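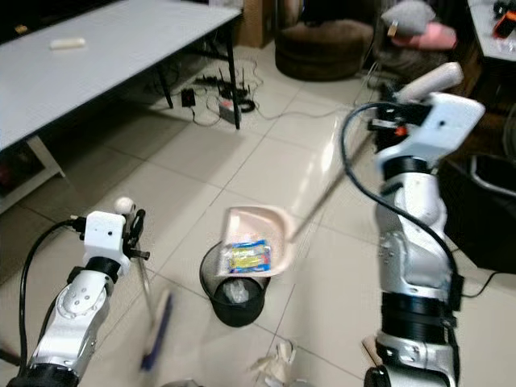

Attachment 1 – dustpan over the mesh wastebasket, tile floor.

Ticket: Wi-Fi drops in back half of building
Opened: November 9, 2019
Category: Network / Wireless
Priority: Normal
Status: Closed

Original report

The wireless in our Havetum office keeps dropping for anyone who sits past the kitchen. The front half is fine. In the back, laptops show full bars and then say "connected, no internet" for a minute or two. Then it comes back on its own. It happens several times an hour in the mornings and less after lunch. Phones do the same thing. The two desktop machines in the back are wired and never lose their connection.

We have a Zamani router in the front closet and a Barkico access point on the ceiling in the back hallway. Both use the same network name and password. The internet service is from Hirkeo. Nothing was changed that we know of, but we did start noticing it after the new phones were set up in April and it has gotten worse since then.

Already tried: restarting the router, restarting the access point, forgetting the network on one laptop and joining it again. Each one seemed to help for part of a day.

Support reply 1

Thank you for the details. The wired desktops staying up tells us the line from Hirkeo is probably good, so we will leave the modem alone for now. Please do the following and write back with what you find.

Open the router's admin page and go to Status, then Connected Devices. Tell us how many devices are listed at the busiest time of the morning.

On the same page, look under LAN and send the start and end of the DHCP address range.

When a laptop drops, open a command window and run ipconfig. Send the line that says IPv4 Address.

Please do not restart anything until you have the third item. A restart clears the state we want to see.

Customer reply

Got these on the next bad morning.

Connected Devices listed 25 at the busiest point. The DHCP range is 192.168.1.100 to 192.168.1.179, so 80 addresses. There looks to be plenty of room.

A laptop that dropped showed 192.168.50.12. A second one that dropped a few minutes later showed 192.168.50.15. The laptops in the front all start with 192.168.1.

Support reply 2

The 192.168.50 address is the problem. Your router is not giving that out, so something else on the network is. The most likely source is the Barkico access point. These ship in router mode, with their own DHCP server turned on, and they will go back to that mode after a factory reset. If the reset button was held down too long during a restart, that would do it.

To check:

1. Connect a laptop to the back access point and open 192.168.50.1 in a browser. If the Barkico login page appears, the unit is in router mode.
2. Log in and go to System, then Operation Mode. Change it from Router to Access Point.
3. Save and let it reboot. This takes up to 6 minutes. The light will be amber and then solid green.
4. Move the network cable from the port marked WAN to the port marked LAN 1. Some firmware versions work with either port in access point mode, but the older ones do not.
5. On each laptop that was affected, turn Wi-Fi off and on again so it asks for a new address.

Also, please check the channel settings on both units. If both are set to Auto they can land on the same channel and get in each other's way. We suggest channel 1 for the front and channel 11 for the back on the 2.4 GHz band.

Customer reply

The login page did come up at 192.168.50.1. It was in router mode. Changed it to Access Point and moved the cable to LAN 1.

One problem – after the reboot I could not get back into the admin page at the old address. The Wi-Fi works, but I can't set the channel.

Both laptops now have addresses that start with 192.168.1.

Support reply 3

That is expected. In access point mode the unit gets its own address from the main router. Look in the Connected Devices list for an entry that starts with "Barkico" and use the address next to it. We recommend adding a reservation for it on the Zamani under LAN, Address Reservation, so that it stays the same.

Customer reply

Found it and reserved 192.168.1.100. Channel is set to 11 in the back. The front was already on 1.

No drops for the rest of the day. I will leave this open and watch it through the week.

Customer reply

8 days with no drops in the back half. One phone still had trouble on the second day, but it had an old static address typed in. Set it to automatic and it has been fine. OK to close.

Resolution

Cause: second DHCP server on the network (access point in router mode).
Fix: unit changed to access point mode, cable moved to LAN 1, address reserved, channels set by hand.
Follow-up: firmware on the Barkico is two versions behind. Customer will update it after hours. Settings should be exported first under System, Backup.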